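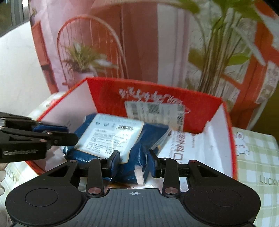

Equipment Purchasing and Budgeting: Frequently Asked Questions
Stuvdale Shared Equipment Office

14 shares | 3 comments

The answers on this page apply to departments planning to buy, replace, or share hand-held gripper sets under the Stuvdale equipment plan. Questions about fixed robot arms are handled separately by Tineke Van den Broek in Capital Projects.

Who may submit a request?

Any department with an active cost center may submit a request. The form must be signed by the budget holder and by the person who will supervise daily use of the equipment. Requests from two departments that intend to share a set are welcome and should name one lead department for billing.

When are requests due?

The planning window opens in September. Requests received by 4:00 p.m. on the closing day are reviewed in that round. Later requests are held for the next one unless they concern a safety repair.

How many grippers should we budget for?

Please plan by station and by task. Packing and unpacking work is normally budgeted at two grippers per station. Single-item picking may need only one. Spares are listed on a separate line of the form and should not be included in the station count.

Which suppliers are approved?

Flirnari and Plesener are both approved for complete gripper sets. Ajayi is approved for replacement pads, pins, and cases only. A quote from any other supplier may be attached for comparison, but an order cannot be placed until that supplier has been registered. Registration is managed by Aminu Bassey and should be started before the form is submitted.

Do we need more than one quote?

One written quote is enough for replacement parts. Complete sets require two. Quotes must show shipping, setup, and training as separate amounts - a single bundled price will be returned to the department for correction.

What should be included besides the grippers?

Departments often leave out the smaller items, and these are the most common reason for a mid-year adjustment. The worksheet has lines for finger pads, charging equipment, storage cases, data storage, table coverings, printed backdrops, and the goods to be handled. Staff time for setup and cleanup should also be entered, even when no new position is requested. 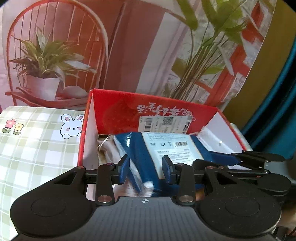

CATEGORY: Test Goods and Consumables

What kinds of packages should we plan to buy?

Choose goods that match the work the station is expected to do. A useful order covers several surfaces, including glossy plastic wrapping, thin bags, and cardboard. Wrapped packages inside an open box are a standard task in the plan, and both the boxes and their contents may be charged to the consumables line.

How many items does a station need?

The standard allowance is 200 items per station for the first year. Departments that expect to replace damaged goods frequently may request a further 30 items, with a short written explanation. Items that remain in good condition should be reused before new ones are ordered.

May we use boxes and packages that have already been shipped?

Yes. Reused shipping boxes are acceptable if they are clean and hold their shape. Names, addresses, and phone numbers must be covered or removed before any session that will be recorded. The supervisor named on the request is responsible for this check.

How often should finger pads be replaced?

Pads should be inspected at the start of each week and replaced when the surface is split, smooth, or lifting from the finger. For budgeting purposes, enter two pairs of pads per gripper per year. Actual use varies by task, and unused pads may be carried forward.

Can backdrops and table coverings be shared?

They can. Salamatu Nnaji keeps the list of printed backdrops and fabrics available for loan. Please check the list before entering a purchase. Loans are for one month and may be renewed if no other department is waiting.

CATEGORY: Approval and Delivery

Who reviews the request?

Lok-yiu Ng reviews the technical section and Ebuka Abubakar reviews the cost section. Both reviews take place at the same time. If either reviewer has a question, the form is returned to the lead department with comments, and its place in the round is kept.

Can funds be moved between lines after approval?

Amounts may be moved within consumables without further approval. Moving funds from consumables to equipment, or the reverse, requires a revised form. Training funds may not be moved.

Where is equipment delivered?

All deliveries go to Receiving, Room 746. Departments are notified when an order arrives and should compare the contents with the packing slip before signing. Missing parts must be reported before the equipment is moved to its station.

Contact: Stuvdale Shared Equipment Office, Room 746 | © Stuvdale. All rights reserved. | Back to top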